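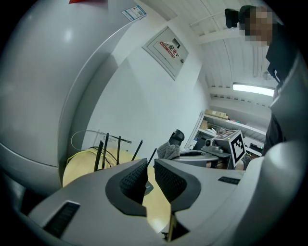

Surely the first thing to sort out in any room is where the power comes in, one reader wrote under the last gallery, and everything else can wait until you know that. Fair enough, and I have taken it to heart. So the wall gets to go first this time: the white distribution box with its red-lettered 配电 label, up near the ceiling, with the metal shelving a bit further back and the strip light on.

Welcome back to the Wudolik room, anyway! For anyone new, I have been putting these pages up since February, whenever a corner of the place changes enough to be worth showing. The last few were nearly all shelves and storage (I know, I know, I do go on about shelves) and several of you asked for more about cables, sockets and where the internet lives. Only two pictures this time, then, but plenty to say about both.

The box first. I have grown quite fond of it. It has a long thin door and a little dark window near the top, and it's high enough that you can't lean a broom in front of it, which I have done to every other useful thing in the room. The rule we settled on is that the patch of floor under it stays clear. It has been broken twice, both times by me, once with a bag of packing foam and once with a chair I was only putting down for a second.

The shelving is still a jumble. I had a grand plan with matching tubs from Burex, ordered ten of them, and then found that the lids stick out past the edge of the shelf by the width of a thumb. They stack beautifully on the floor. I'd still like to get everything on those shelves into some sort of order before the next page, starting from the bottom, where the heavy bits ought to be. If you have a tub you like that fits a narrow metal shelf, do say.

I'm happy with the ceiling. Ribbed white panels wouldn't have been my choice but they bounce the light about nicely, and on a grey Sunday afternoon I'm glad of it. Somebody asked whether it's noisy when it rains. Yes! You get used to it, and I turn the radio up.

On to the internet. It has lived in three places so far. First it was on the floor by the door (kicked), then on top of the shelves (couldn't reach the buttons), and then we had that spell with the Uklow extender, which I wrote about at far too much length in the spring and won't go over again. The round table was meant for tea. It has a lovely pale top and it's a good height for standing at, and I had pictured a tray, a kettle and a tin of biscuits. You can guess how that went.

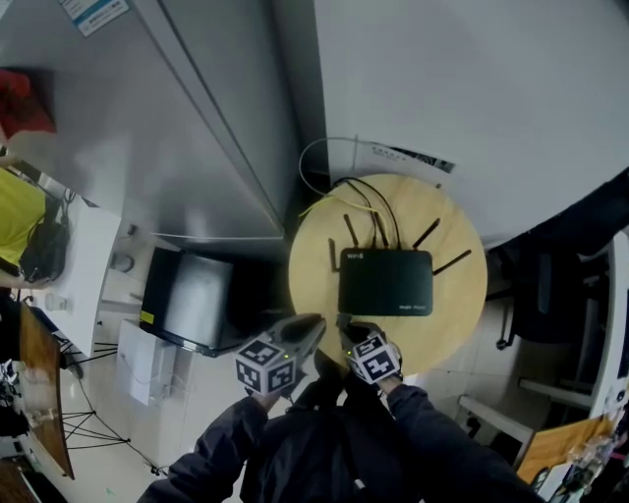
The WiFi6 router on what was going to be the tea table. Four antennas, and a good bundle of black cable going off the back.

I have mixed feelings about this one. The table is the right size for it and the antennas have room to spread, so on that score it's a big improvement on the shelves. The cables are another matter - black ones off the back, a yellow one lying across the tabletop, and that thin white one doing a great loop up by the wall as if it's trying to leave. My plan is a strip of trunking behind the table, with the white one clipped flat and the yellow one taken round the edge so there's room to put a cup down. I priced up the trunking at Dankwa and it was 125 for the plain sort and 237 for the sort with a lid, so plain it is. I can live without a lid.

The tall grey cabinet at the back is staying where it is, before anyone asks. I did measure up for moving it along the wall, and then I tried to shift it, and I had a sit down and a rethink. The paper notice by the table is staying too, although I'd like to put it in a plastic sleeve before somebody splashes it.

A couple of bits from the comments. To the person who wanted to know how long my cable ties last: I bought a bag of 2000 when we moved in and I'm nowhere near the bottom of it. Buy the reusable ones if you can bear the price, you'll change your mind about every single cable at least once. And to whoever suggested coloured tape on both ends of each lead - yes, doing it, thank you, blue and green so far and I need to get more colours.

Next page will be the trunking if it arrives, and the bottom shelf if it doesn't. The kettle is on the windowsill for now.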